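Wednesday, May 18, 2022

Gripper comparison, sim kitchen, cont. Arms unchanged, same base, same controller as last time. Only swapping what's on the end and which camera we look through. Leena Tikkanen wants a yes/no on the Steinbach fingers before the Flerala order goes in, so trying to get both sets through the tray task this week.

Started with the wrist camera on the plain parallel jaw. Wanted to know how much of the view the fingers eat when open. Quite a lot. Palm plate takes up the bottom of the picture whatever I do with the mount angle, and the gap between the fingers comes out nearly black when the floor behind is lit. Exposure is fixed in the config, need to find where.

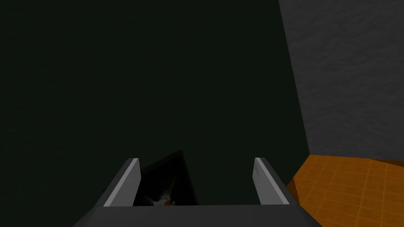
Wrist cam, parallel jaw open, looking down. Small whitish thing low in the gap, can't tell what from this.

Tried raising the ambient light in the scene file. Helps the wrist view, washes out the tiles in the head view. Put it back. Would sooner have a small light on the wrist model itself, as Niltville did on theirs. Ask for their mount file.

Head camera next. Tilt is still wrong, everything leans. I thought I'd corrected the neck offset on Monday but the change went into the old branch and not this one. Doesn't affect the grasp maths (transform is read from the joint state) but it makes watching the runs hard on the eyes. Left it alone so today's logs match the earlier ones.

Rod task with the multi-finger hand. Grip width set by hand, no force limit. The rod is the awkward one — long, not the same thickness all the way along, and the planner picks its grasp point from the bounding box middle, which isn't where the weight is. Moved the target 11 mm toward the thick end and reran.

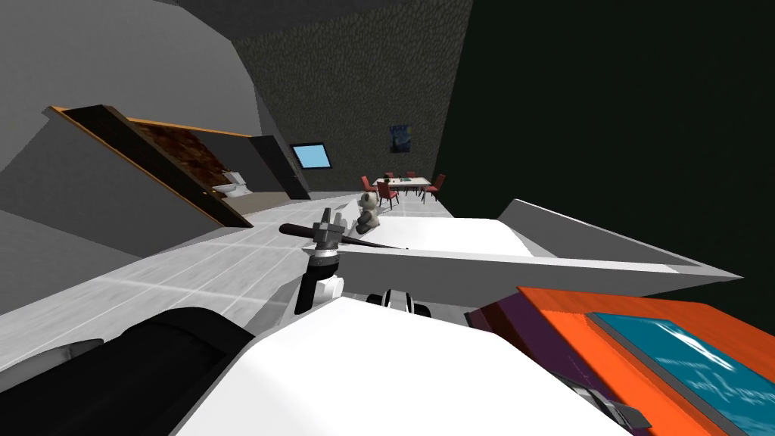
Does the planner need a different grasp point for each hand?
For the rod, I think so. The parallel jaw can get away with the box middle if the closing force is high enough, but the multi-finger set wants to be nearer the centre of mass or the wrist joint carries a twist for the whole move. Small toys don't seem to care either way.

Controller notes. Impedance mode on the left arm, plain position mode on the right, so we have both in the same log. Position mode is quicker to settle but fights contact with the tray rim. Impedance is soft enough to ride over it, then overshoots a bit on the way back up. Stiffness is at 154 on all axes, which was a guess of mine in December and has never been revisited. Should drop the vertical one and leave the rest.

Both-arms check after that. Left and right out in front together, hands open, to see whether the elbow limits let them work over the white counter and the orange one without the base moving. Self-collision margin had to come down or the planner refused straight away. Noted in the config, with my initials, so don't shout. 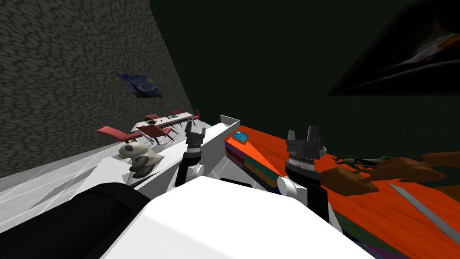
The reach on the right is better than I expected. Left runs out of wrist rotation before it runs out of length, so anything toward the back wants an approach from the side. Grirside arm model has a longer last link and might fix that but then we're comparing arms and not hands, and I don't want to change two things at once. Park it.

Finger opening: the squarer jaw pose is fine for flat things like the book, worse for anything round. Should save it as a named pose. At present its just a line I paste in every time.

Toy pick with the left. Grasp from the side, lift, hold over the tray, wait, log the joint currents. Did 3 repeats per setting, which is thin but each one takes ages with the renderer on. Turn the renderer off for the overnight batch!! Forgot last time and only got some 3 hours of useful data out of the whole night.

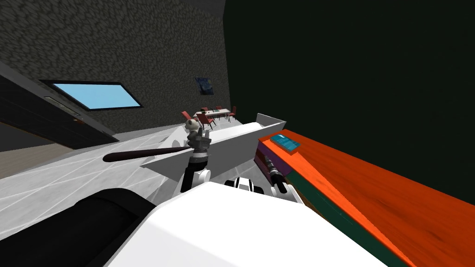

Current on the finger joints creeps up during the hold even with the arm still. Not sure if that's the contact solver or a real feature of the hand model. Shrinking the time step will tell us, if it goes away it's the solver. Same creep does not show on the parallel jaw, though there the contact patch is a plain flat box, so hardly a fair fight.

View from the head camera is good enough to judge a hold. For judging the approach I'd still want the wrist one, once the exposure is sorted. Running both slows the loop more than I'd like, could drop the wrist one to half rate until the hand is close.

Where I've got to: leaning towards the multi-finger set for the toys and the rod, parallel jaw for the books. Steinbach fingers not tried yet, mesh came in at the wrong scale and I lost most of the morning to it. Leena, don't sign the order on the strength of this page.

To do
exposure setting, find it
move neck offset fix to the right brach
vertical stiffness down, rerun rod
smaller time step, toy hold only
rescale Steinbach mesh and check finger origin
email Niltville re wrist light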